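Clikcombe Planner 4
Two-arm motion planning and control software

Clikcombe Planner computes joint paths for two arms that share one table. Both arms are planned as a single system, so a path is checked against the opposite arm, the side panels and the tabletop before it is sent to the controllers.
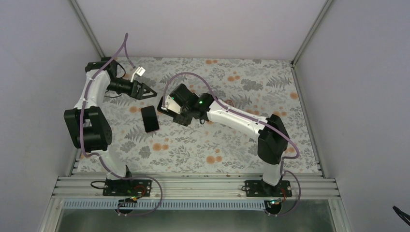 Perception

The segmentation module separates small flat items, such as a smartphone, from a patterned cloth. Background models are stored per station and can be reloaded from the command line. Each station holds up to 2,000 saved grasps.

Cable sleeves are modelled as swept volumes. Set the slack value for each arm separately; the default is 7.

Licensing

One licence covers 3 stations. The Munby driver is sold separately. Orders and trial keys: Marleny Guzmán, sales desk.

Page revised 4/20/20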